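Usby is a word list. It collects what people in and near Jutunmont call the cloths in their kitchens, and I am very happy to finally have it in one folder with columns that line up.

If your family says "dish rag" and your neighbor says "wiper" and you've both been sure the other one is wrong, welcome!

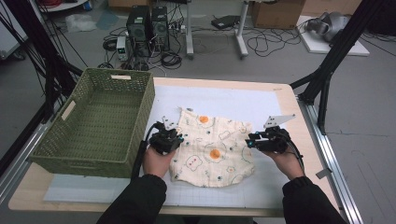
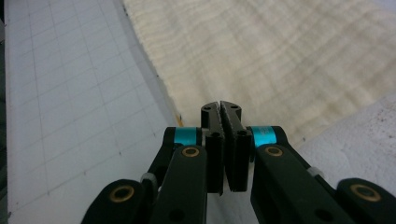
## What's in it

There are 596 entries. Each one is a single word or short phrase given by a single speaker for a single kind of cloth, so a talkative person can show up many times. My great discovery of the first month was a woman on the Brarex side of the river who had seven separate words for things I'd call a towel, and used them all consistently while we talked.

The entries come from 89 speakers. Most grew up within a short drive of Jutunmont, though I kept a handful who married in, because they tend to remember exactly which word they had to give up.

Files:

- `words.csv`: the main table
- `speakers.csv`: one row per speaker, no names
- `notes/`: longer stories, one text file each
- `spelling.md`: how I wrote down words that had never been written down

## Columns in words.csv

| Column | What it holds |
|---|---|
| `entry_id` | plain counter, no meaning |
| `speaker_id` | matches `speakers.csv` |
| `word` | the word as I settled on spelling it |
| `said_as` | rough pronunciation, in ordinary letters |
| `use` | `dry`, `wipe`, `floor`, `bread`, `hands`, `show`, `other` |
| `from_whom` | who they learned it from, if they knew |
| `still_used` | `yes`, `no`, `joking` |
| `remark` | anything else |

`show` is for the cloth you hang on the oven door and may not touch. I didn't plan on having that category. It came up in the third conversation and kept coming up, so I went back and asked the first two speakers, and both of them had one.

`joking` is my favorite value in the whole table. It covers words that people only say in a grandparent's voice, or to annoy a sister. Please don't fold it into `yes` when you count. These words behave differently: they're longer, they're stranger, and they hang on after the plain ones have faded.

## How the words were collected

I asked three things, always in the same order. What do you dry a plate with? What do you wipe the counter with? Is there one you'd be upset to see on the floor? After that I let people talk. The third question brought in more material than the other two together, and I'd start with it if I did this over.

Nearly all of it was done in people's kitchens. Early on I tried the bench outside the Iwasaki bakery and got polite, tidy, grocery-store answers. Put the same people next to their own sink and out comes "slopper."

I wrote by hand and typed everything up the same evening. No audio was kept, so `said_as` is only as good as my ear. I grew up saying "tea towel" and I probably hear it more often than it's there.

## Things I got wrong or am unsure of

- **"Huck" and "huckaback."** Some speakers mean the weave and some mean any towel at all. In the early entries I didn't ask which. Those have `huck?` in the remark.
- **"Bread cloth" versus "dough cloth."** Treated as two words. Three speakers insist that they're the same cloth at different hours of the morning. They may be right.
- **Plurals.** A few people only ever use the plural ("get the dabs") and looked at me with real concern when I asked for one dab. I left these plural.
- **Age.** Speakers gave a decade of birth. I didn't push anyone who skipped it, and the column has holes.
- **Paper towels.** Left out completely. I know.

The list leans heavily toward people who like talking about their kitchens. If you need a balanced sample of the county, this isn't one.

## Some entries to start with

Sort by `use` and read all of `floor` in one sitting. The words get grumpier as the cloth gets older, and several speakers described a full career, in which a cloth is a "good one," then an "every day," then a "mop-up," then simply "that." Entry 400 is the best account of this and has its own file in `notes/`.

The `from_whom` column is worth a look too. I expected mothers and grandmothers, and there are plenty, but there's a solid little cluster of words learned from a school cook in Brarex who must have been a force of nature. "Swabbit" is hers. So is "damp Dan." I would love to hear from anyone else who ate in that lunchroom.

## Using it

Take it, count it, print it on a poster. Credit is nice: "Usby word list, Barrett Rosenthal" is plenty. I only ask that you don't try to work out who the speakers are. Jutunmont is small, and a couple of the stories in `notes/` are about in-laws.

The CSV files are UTF-8 with commas, and the `remark` column is quoted throughout. A spreadsheet program may try to turn `entry_id` into something clever. Tell it no.

## Adding words

Yes, please! Open an issue or send a row in the same shape as the table. One word per row, and leave blank whatever you don't know. I merge new rows in a batch each July, when the house is quiet, and new speakers get the next free number.

Words from elsewhere are welcome in the issues, but they go in a separate file that I haven't named yet. Suggestions for the name are open. So far I have "everybody else's rags," and my wife has asked me to keep thinking.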